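5.4 Teaching the place position

This section applies to the Bedham arm fitted with the Fikitby wrist camera. Complete the zero check in 5.2 before you start. If the arm has been moved by hand since the last zero check, repeat it.

CAUTION: Keep hands clear of the fingers whenever the green lamp on the base is lit. The gripper closes without warning when a stored position is recalled.

1. Set the speed dial to 4. Higher settings are locked out in teach mode.

2. Place the open box on the work surface within reach of the arm. The box must stand flat. It need not be square to the base, as the software corrects for a turn of up to 16 degrees in either direction.

3. Place the cube outside the box, with at least one full face visible to the camera.

4. Press TEACH and hold it until the lamp blinks. The arm is now free and can be guided by hand. Support the forearm housing while you do this — the joints carry no load in this state.

5. Guide the wrist until the camera looks straight down and the whole rim of the box shows on the display. All four corners must be in view. The floor of the box should be visible inside the rim.

6. Press STORE. The display shows P1 and the camera image is saved with the position.

7. Lower the wrist until the fingertips are level with the rim, then press STORE again. The display shows P2.

8. Press TEACH once to leave teach mode. The arm holds its position.

Note: Varnished or polished surfaces reflect ceiling lights and can cause the rim search to fail with code 37. Move the box away from the brightest patch, or fit the matt sheet supplied with the Durnetti accessory pack. Do not lower the exposure setting to deal with glare, as dark-walled boxes will then be lost against their own shadow.

Note: The fingers and part of the forearm housing are always visible at the bottom of the camera view. The software masks this area. Do not place the object to be picked behind it.

5.5 Checking the stored position

1. Press RECALL and select P1. The arm moves to the viewing position and stops.

2. Compare the live view with the saved image. If the box has shifted, repeat 5.4 from step 4.

3. Check that the cable bundle at the wrist hangs free of the fingers and does not touch the box. Re-clip it if needed, using the Bondarchuk clips only.

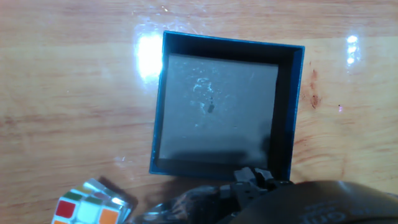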